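Sorting out the pill bottle drawer - how do you all do it?
Home Organization > Bathrooms and Medicine Storage

maplekettle
Posted in March, 7:40 pm

Okay so I finally pulled everything out of the bathroom drawer and I am a little ashamed. Old prescription bottles, little vials, loose caps, a tube of something that has lost its label completely. My husband's stuff is mixed in with mine and both are mixed in with the dog's. I have a few plastic bins from the dollar aisle and I want to do this ONCE and not again next year. Do you sort by person, by what it's for, or by how often you use it? And do you keep the orange bottles or move everything into something nicer?

tinroof_jo
By person. Always by person. We had a mix-up with two bottles that looked exactly alike (both mine, luckily, but still) and after that everybody got a bin in their own color. Red is me, blue is my son, and the dog is in the laundry room where he can't be confused with anyone.

Hellimano
Going to disagree with Jo a bit. By person works if each person has a lot of things. In our house I have one bottle and my wife has a shelf. We go by how often. Daily stuff in front, now-and-then stuff in a lidded box behind it, and anything expired goes in a bag for the drop box at the pharmacy in Lernville.

Please don't move pills out of the orange bottles though. The label is the whole point. Name, dose, date, refills. My mother-in-law decanted hers into cute jars and then couldn't tell the pharmacist what she was taking.

maplekettle
Ha, okay, cute jars are off the list. I did have my eye on some.

Coughlan_4
I did this same job last weekend so I'll tell you how I went at it. First thing, get it all out of the bathroom and onto a big table where you can see it. Mine is butcher block and I like it for this because the orange bottles really show up against the light wood. Then I only put out a couple of containers to start with. If you put out ten you will fill ten, ask me how I know.
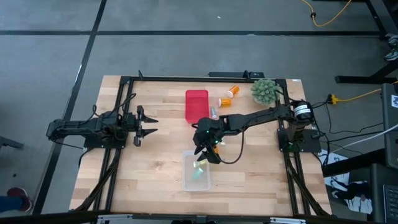
Then I go one bottle at a time. Pick it up, read the label, decide, put it down somewhere that means something. The red bin is for keepers and the clear one is for anything I need to ask about. I don't let myself open anything or wander off to look up what it was for, or I'm there until midnight. Little vials get done last because they roll and they're easy to lose, so I stand those up inside a bigger container once I know where they belong.

One more thing - lay the bottles on their sides in the drawer with the labels up. Mine used to stand and all I ever saw was white caps.

tinroof_jo
Labels up is smart. But on their sides they roll every time I open the drawer! How do you stop that?

Coughlan_4
Rubber shelf liner. Cut it a hair bigger than the drawer so it wedges in.

Diarmuid Daly
I'm with Hellimano on sorting by how often, but I'd skip the see-through red bins. I bought a set and once they were in a dim cabinet I couldn't read a thing through them. Clear or nothing for me. Frosted sides are almost as bad, you get a blur of something green and have to take the lid off anyway.

Coughlan_4
Fair, but I'm not trying to read through it. Red means keep. I could paint it solid and it would do the same job.

Diarmuid Daly
Then why buy see-through? Not trying to start a fight, I just have 2 of them sitting in the garage if anybody wants them.

stotcombe_sal
I'll take them if you're anywhere near Stotcombe! I use mine for hair ties and the kids' bath toys. Which reminds me, maplekettle, get the toys and random junk out of that drawer before you even start on the bottles. I found a spiky rubber ball in with the cough syrup. Also write the expiration date on the cap in marker so you can check the whole row without picking anything up.

maplekettle
Marker on the caps, yes, stealing that. So the plan is: big table, only a few bins, by person first and then daily stuff in front. Is that cheating, doing both?

Hellimano
It's what I'd do if my wife would let me near her shelf.

tinroof_jo
Not cheating. And put the dog's somewhere else tonight, even if you don't get to the rest of it.

maplekettle
Dog's are in the pantry as of five minutes ago. Going to look for shelf liner.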